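# Before you pay for a refilled cartridge: a few checks

Refill sellers like big claims. "Same quality", "twice the pages", "good for the planet". Some of it may be so. I've bought enough duds to want to see it on my own desk first, and the steps below are how I go about it with a laser printer at home.
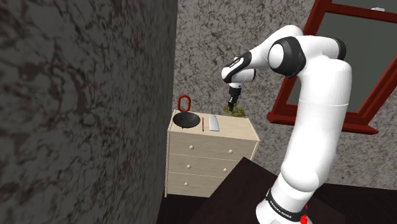
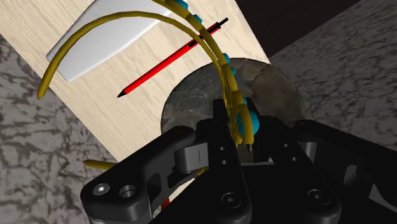 ## 1. Find your own page cost

Don't start from the seller's figure. Print the usage page from the printer's menu (on my Lokance it's under Reports) and write down the total. Do the same when the toner runs out. Divide what you paid by the difference. The yield on the box assumes very light coverage, and hardly anyone's printing looks like that.

My last "high yield" refill gave up 161 pages after the low toner light came on, which sounded good until I saw how grey the final 50 were.

## 2. Read the returns page before the price

Look for who pays the postage on a faulty one. Ackroyd's shop will take it back but wants the original bag, which you've torn open by then. Gullcombe swaps it, though only if you report it within 40 days. If a site has no returns page at all, close the tab.

## 3. Check the cartridge over

- Hold it level and rock it gently from side to side.
- Look for loose powder along the seams. A faint smudge is common. A dusting means a bad seal.
- See whether the chip sits flat. A crooked one will bring up "cartridge not recognised".
- Pull the sealing strip straight out, slowly.

Keep it out of bright light while you do this, especially if the drum is part of the cartridge.

## 4. Print a proper test

Run 3 pages: one of small text, one solid grey, one blank. Marks that repeat at even gaps down the sheet usually point to a scratched drum. Grey haze on the blank page is stray toner. Rub the text with your thumb. If it smears, try the thick paper setting before you blame the refill.

Samuele Bassi, who runs the repair counter in Tarosbridge, thinks I'm too hard on refills and that half the complaints he sees are dirty rollers. Fair enough. Wipe the rollers first, then, with a dry lint-free cloth and the power off.

## 5. Keep the old one

Put the old cartridge in the new one's bag and leave it in a cupboard for a couple of weeks. If the refill fails on a Sunday night, a few shakes of the old one will often get a letter out.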